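I finished the port of Erville on my handheld last night, a little after 11, and I wanted to write down some thoughts before I start something else and forget all of it.

For anyone who missed it the first time, Erville is a visual novel from Bukwood, a small studio that made two other games before this one and then went quiet. The PC release never had much of an audience. The new version is handled by Donari, who did the translation again from the start and added the side chapters that were sold separately before. I paid for it myself, and I played the original when it came out.

You play a land surveyor called Ó Ceallaigh who is sent to a town that is missing from the newer maps. Most of the game is talking to people and comparing what they say with your notebook. There are 41 chapters if you count the side ones, and some are very short.
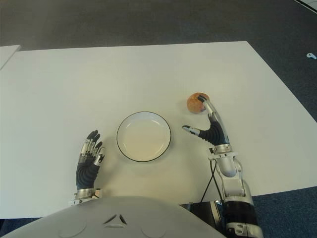

Do you need to have played the PC version first?
The port has the full story from the beginning, so new players can start with it. The side chapters unlock as you reach the matching part of the main story.

The new script is the best reason to buy it again. The old one was stiff, and every character spoke in the same way. Now the innkeeper sounds different from the priest, and a couple of clues that I missed years ago are easy to follow. A few typos got through in the later chapters, mostly dropped words.

Controls are fine. You can turn pages with the shoulder buttons or tap the screen, and the notebook has its own button now – on PC it was buried two menus deep. Text size has three settings. I used the largest and still found the notebook hard to read in bed.

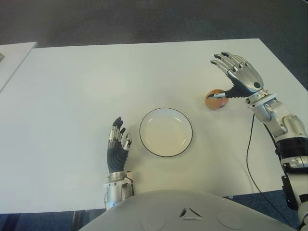

White plate, thin black rim.

Loading is slower than I would like. Going from the town map into a building takes a few seconds each time, and in the middle section you do that a lot. I also had one crash, right after the flood chapter, but the autosave had kept everything up to the last conversation.

Delyth Gittins wrote the music for the original and it is all still in there, plus one new piece over the end credits. I left the volume up for the whole game, which I rarely do. 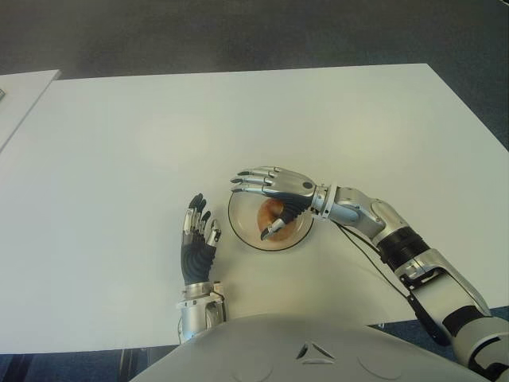 Save files and extras

There are 11 save slots and no way to name them. I ended up keeping notes on paper. Old PC saves can't be carried over, so you will be starting fresh either way. The gallery opens after your first ending and has the concept art by Aled Owen, with zoom.

My next game will probably be something shorter. I still have one ending left to find in this one, the one with the lighthouse, and I'll add a note in the comments if I get it.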